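Tivenance Studios, Clumdale: desk and electrics walk-round
25th November, room by the brick wall

I do this one twice a year (January is the other) and I always say I'll keep the comments short, and then I don't. Sorry in advance!

1. Sockets and plugs
OK. The one under the front of the desk is firmly on the wall and the plug sits flush. I gave it a gentle wiggle.

2. Leads on the floor
Needs doing. There's a power strip, an extension block and a good few white cables lying on the concrete by the side table, and I could see myself going over on the lot of them. Cable cover please, 10 metres should be plenty. Halik have them in the sale for 38 pounds, or they did last week.

3. Lamps
Both OK. The marbled globe is lovely and I want one at home, but do keep it back from the end of the desk. The drum shade is on straight and the base doesn't rock. Labels say tested, next one due in January.

4. Desk surface
Mostly OK. Small pots and dishes want to live further back, and lids go on when you've finished with them, please! 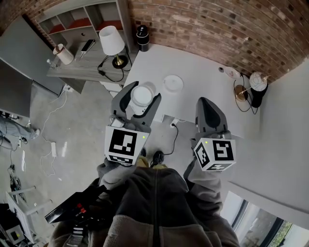 Mahlet Assefa asked whether the little pots couldn't simply go in the shelving behind the side table, as the red-backed cubbies there are easy to reach, and she'd rather not be hunting for lids at the end of the day. Fine by me. I've put it down as an action.

5. Drinks near electrics
Comment only. Cups on the side table are all right if they're nowhere near a phone or the lamp lead. Mine included, I know.

6. Anything leaning
Needs doing. The grey panel wants fixing to the wall or laying flat. Allow 20 minutes and two people.

Next check in January, same sheet, item 2 first.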